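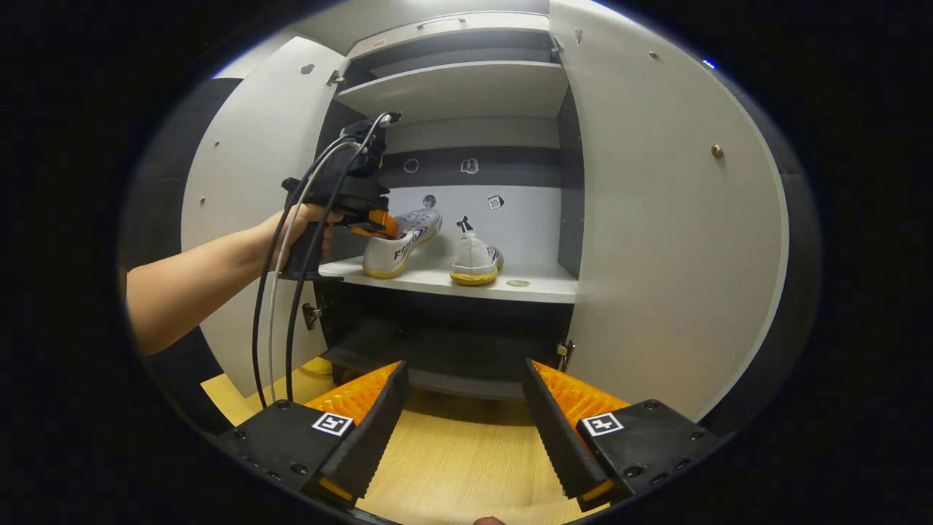

Slide 1: cabinet with both doors open, small stickers on the back wall

Speaker notes
Running a seasonal event in an online game: scheduling, rewards and player support
Speaker: Sheila Kershaw, Head of Live Events, Bresura
Version of 11/11/25

Slide 1 - Opening
Good afternoon, and thank you to the organisers for the invitation. My name is Sheila Kershaw and I lead the live events group at Bresura. My colleague Iolo Rosser will join me for questions at the end. This talk concerns the winter event in our building game, Proltis, and the changes we have made to it for the coming season.

Slide 2 - The event in outline
The winter event is open to every player with an account in good standing. There is no entry fee. Players complete short tasks in the game world and receive tokens, which may be exchanged for items at the event shop. The items are decorative and give no advantage in ordinary play.
Pause here. Some of those present will know the game only by name. Explain that tasks are usually finished in a single sitting and that most can be done alone or in a group.

Slide 3 - What players told us
After last season we invited written comments and received 1,084 replies. Each was read by a member of the events group. The most frequent complaint concerned the closing time. It had been published in one time zone only, and players abroad lost their final evening. The second concerned the shop, where rare items were sold out before many players had enough tokens to buy them.
Read out the short comment from the handout, the one beginning "I stayed up for it". Do not give the player's screen name.

Slide 4 - Closing time
From February the game will show the closing time according to the clock on the player's own device. A notice will appear in the main menu two days before the end, and again on the last day. Tokens will remain valid in the shop for one week after the tasks have closed.
The support desk asked for that extra week. It had dealt with 271 requests for late exchange, all of which had to be settled by hand.

Slide 5 - The shop
Limited stock has been withdrawn. Every item will be available for the whole of the event at a fixed price. The smallest item will cost 100 tokens and the largest 1,000. Tokens cannot be bought with money, and this will not change.
Expect a question about trading between players. The position is that event items may be given as gifts but may not be sold. Accounts found selling them outside the game will be suspended while the matter is reviewed.

Slide 6 - Partner worlds
Two outside studios, Haslam and Jivberg, have built worlds for the event. Haslam's is a harbour town with a set of puzzle tasks. Jivberg's is a racing course in five stages, the last of which can be played only by a team. Both studios have followed our content rules and both worlds have been tested on older telephones and tablets.
Play the clip, without sound. If it does not start, go straight to the next slide and offer to show it in the break.

Slide 7 - Younger players
Chat within the event worlds is filtered and is switched off by default on children's accounts. Parents may turn it on from the family page. We have also placed a rest reminder after each hour of play - it can be dismissed, but it cannot be disabled on a child's account.
We were asked why the reminder does not end the session. Our view is that the decision belongs to the parent, who can set a daily limit on the same page.

Slide 8 - False giveaways
Please dwell on this slide. Websites offering free event tokens in return for a password are not connected with Bresura. We never ask for a password by message, and tokens are only ever earned in the game. Suspect pages should be reported through the help form, with the full address of the page.

Slide 9 - Questions
Invite Iolo to the front. He will take anything on servers and testing; I will take rules, rewards and accounts. Questions on next year's main update should be declined politely. The printed handout is on the table by the door and includes the contact address for the events group.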